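Ticket 758: right hand lets covers slip at the tub
Project: Fullonwood two-arm build, shared shop
Opened by: Nii Sowah
Status: open, much improved

Big progress this week! The arms run the whole cart-to-tub routine now, and I'm thrilled with how the left one behaves. The right one still has a grip problem. Pictures from the shop:
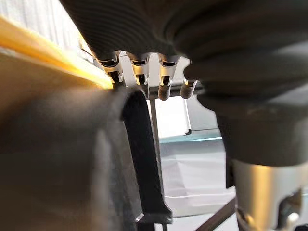
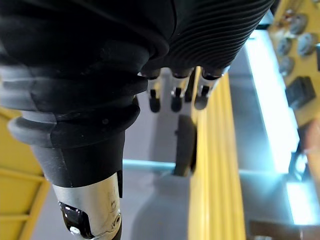
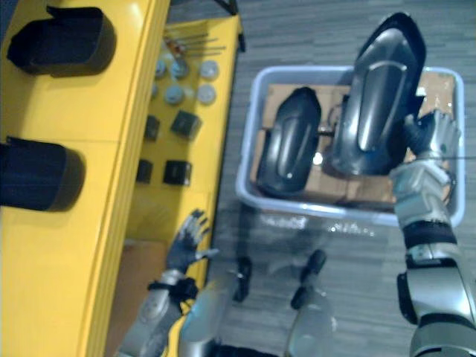
The fault shows up on the long curved covers and on no other part. The right hand closes, the arm lifts, and somewhere over the tub the cover starts to rotate in the fingers. With one cover lying on the cardboard and the next held up over the tub by its lower right side, you can see how far off center the hand is working. Most of the weight is above the fingers, so any jerk in the wrist tips it. The round caps and the square blocks on the yellow cart give me no trouble at all, which is why I blamed the covers first. They're fine.

Tried so far:
- Raised grip force one step. Held better, but left marks on the gloss. Put it back.
- Slowed the lift. Helped a lot!
- Swapped the finger cable for the spare from the Lastholm kit. No change, so the old one is back in.
- Moved the grasp point 17 mm toward the middle of the cover. Best result yet.

Log, Saturday:
10:20 Old grasp point, slow lift. Slipped on the third try.
11:05 New grasp point, slow lift. 17 clean transfers in a row. I may have yelled.
11:40 New grasp point, normal speed. Slipped right away.

Reply from Senga Moffat:
Love that run! Check your wrist acceleration limit before you touch the fingers again. On my Stasby arm the default was 1,100 and it threw long parts just like this. I cut it in half and kept the full travel speed. Does yours slip while it's speeding up, or when it stops?

Reply from Nii Sowah:
When it stops, every time! Mine is on the default too. I'll halve it tonight, rerun at normal speed with the new grasp point, and post the log in this ticket.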